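Search products Search Go
Home | Shop | Paint & Finish | Workshop Notes | Contact
Filed under: Furniture Paint, Water-Based, Whites

Brolton Furniture Enamel, Soft White, Satin

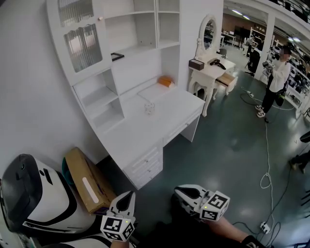

I get asked about white paint more than anything else in the shop, and nine times out of ten I end up walking people over to the Brolton shelf. I've been selling it for years and I've used it on pretty much everything in my own house that holds still (two dressers, a crib, the bathroom vanity and a church pew I really should have left alone). It's a water-based enamel, it levels out nicely, and it dries to a hard shell you can wipe down with a damp cloth.

The soft white is the one to get if you're not sure. The bright white looks great on the lid and then a little blue once it's up on a wall of shelves, especially in a room that faces north. Soft white has a tiny bit of warmth in it but it won't go cream on you. Chi-keung Lui did a whole run of built-ins with it last August and came back for the same color for his baseboards, so take that as a review!

How much do you need? A 28-ounce can does a dresser with two coats and leaves you enough for touch-ups. For anything built-in, with cubbies and shelves and backs, get the gallon. Cubbies eat paint. You've got five surfaces in every one of those little boxes and you'll be in there with a two-inch brush saying things you wouldn't say in front of your mother.

Prep, quickly. Wash it with a degreaser first, then scuff it with 220 grit until the shine is gone. If it's laminate or melamine you need a bonding primer, and I like the Trellar one. It smells a bit but it grabs on to anything. Bare pine needs a stain blocker or the knots will come through by Christmas. Pull the knobs off, please. I know you think you can cut in around them. I thought so too.

For brushes I carry the Pichon angled sash and a short foam roller, 4 inch. Roll it on, then tip it off lightly with the brush while it's wet, and then leave it alone. Going back over it once it starts to set is how you get those draggy marks, and sanding them out is no fun at all. Give it four hours between coats, longer if it's muggy.

One thing I'm fussy about is cure time. It's dry to the touch in an hour and you'll want to put everything back that evening - don't. Drawers can go back in after a couple of days, but give shelves a good two weeks before you load them up with books, or the covers will stick and take the paint with them. Glenys Pryor lost the back of a very nice cookbook that way, and she's asked me to pass it on.

Sizes and prices
Sample pot: $9
28 oz can: $28
Gallon: $57
Colors in stock: Soft White, Bright White, Oatmeal, Slate

The gallon ships in its own box with a clip on the lid. We don't ship paint in freezing weather, so winter orders might sit here a few days until it warms up. Sample pots are flat finish only, which means the color will look a touch darker on your test board than the satin does.

If you need it tinted to match something old, bring me a drawer front or a door and I'll do my best on the machine. Mornings are better, before 11 a.m., when I'm not also on the register.

Goes well with: Trellar Bonding Primer, Pichon Angled Sash Brush, Jakness Drawer Wax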